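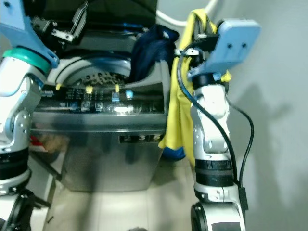 Speaker notes: Apolline Hervieu
Editing the Hoarau letters, session 2

Good afternoon. Thank the hosts, and thank Branwen Price for reading my English.

The edition has 841 letters. Of these, 433 were written from Stostitz, where Hoarau was harbour clerk. The rest come from Munda and from his travels. Volume 3 is now with the printer.

Say clearly: we print the letters in full. The old selection removed all matters of money, and so the reader could not understand why he left his post. Read the passage on the unpaid salary (slowly, it is funny).

Dating. He often wrote only the month. For November we have four letters without a year, and we placed them by the paper and by the name of the ship. One is still doubtful - I mark it so in the note.

Spelling. We keep his spelling, also when he writes Birik in two ways on the same page. Branwen was against this at first. She may wish to answer.

If time is short, leave out the part on the seals.

The index will take us 60 days more. Ask if somebody in the room knows the hand of his second secretary. I have copies of two pages with me, please come to the table after.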